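Modegeschichte und Accessoires, Sitzung 6: Der Gürtel und andere Dinge, die angeblich nur halten
Handout zur Vorlesung, Dozentin: Pin-yu Yu

1. Wozu der Gürtel?
Funktional betrachtet rutscht eine gut geschnittene Hose nicht. Die Branche hat sich davon nie beirren lassen. Das Label Ceswood verkauft in seiner Kollektion 38 Gürtelmodelle, von denen laut Katalog elf »rein skulptural« sind, also nichts halten.
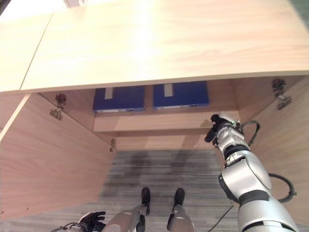 Lesen Sie dazu Mansour, Kapitel 2. Anas Mansour unterscheidet Haltegürtel, Ziergürtel und Verlegenheitsgürtel (Letzterer wird getragen, weil die Schlaufen nun einmal da sind).

2. Breite und Gattung
Bis 25 mm gilt als schmal, ab 56 mm sprechen wir von Taillengürtel. Dazwischen liegt, was Ka-ming Fung im Seminar »Büro« nannte. Der Begriff ist nicht zitierfähig, aber brauchbar.

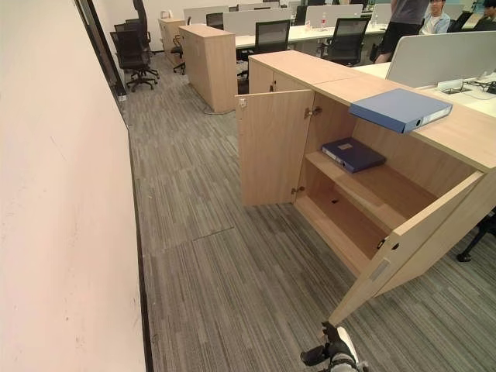
Niedriger Schrank, helles Holz, beide Türen offen

3. Fallbeispiel Kubo
Kubo brachte im August einen Gürtel ohne Schnalle heraus. Er wird geknotet. Die beigelegte Anleitung umfasst vier Seiten, die Auflage betrug rund 774 Stück. Bitte überlegen Sie, ob das noch ein Gürtel ist oder schon ein Schal mit Ehrgeiz.

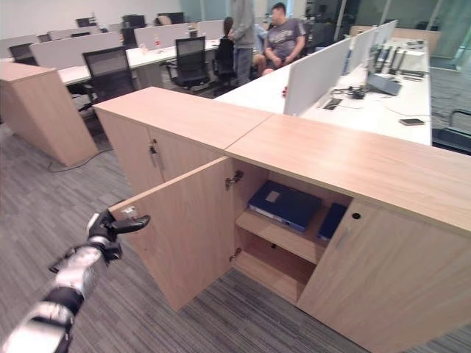
Dunkelblauer Ordner im oberen Fach

4. Schnallen
Dornschnalle, Koppelschloss, Klemmschnalle. Die Klemmschnalle ist stufenlos verstellbar und wird daher nach Feiertagen geschätzt. Gridura lässt seine matt bürsten, Fatside poliert.

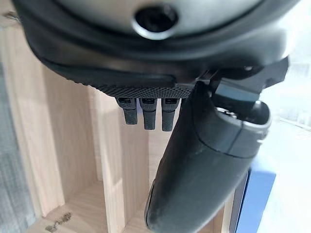 Gehäuse in Dunkelgrau, darunter drei schwarze Stifte

Bis zur nächsten Sitzung: einen eigenen Gürtel mitbringen und auf einer halben Seite begründen. Wer keinen besitzt, begründet das. Abgabe bei Tzu-hsuan Liu, Raum 974.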